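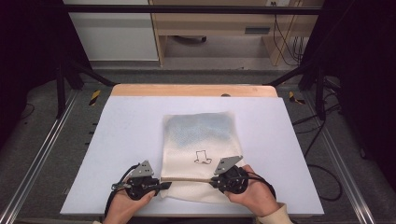 A white drawstring bag and two handheld grippers on a work table.

Sondaso Garrison Returned to Civilian Control

The last military units stationed in the river town of Sondaso withdrew in July, ending a deployment that had lasted through two changes of government. Control of the garrison and the adjoining airstrip passed to the district administration at a short ceremony attended by local officials and members of the ceasefire monitoring mission.

The withdrawal was the principal condition of the Estcombe Agreement, under which government forces and the Northern Front accepted a separation line running east of the town. Both sides were required to move heavy weapons behind that line before any civilian authority could take office. Monitors confirmed that 57 artillery pieces had been removed from the government side. The Front's declaration is still under review.

Aurelio Collado, head of the monitoring mission, described the handover as orderly and thanked the commanders on both sides for keeping to the timetable. He cautioned that the road north to Ortuño remains closed to private vehicles while mine clearance continues. "Residents should use the marked route only," he said. "The remaining sections will be opened one at a time, as each is certified."

Almost 3,000 people who left Sondaso during the fighting have registered to return. The district administration expects the first 200 families to be housed in the western quarter, where water service has been restored. Electricity is available for part of the day, and the clinic is open in the mornings.

A new police contingent has taken over patrols in the town center. Its officers are unarmed within the market area -- a provision requested by community representatives during the talks -- and report to the civilian administrator, Inês Carvalho. Her office will hear claims concerning damaged or occupied property.

The monitoring mission will keep 24 observers in the district through the end of its present mandate. Talks on the status of the airstrip will resume in Ellwood once the review of the Front's declaration has been completed.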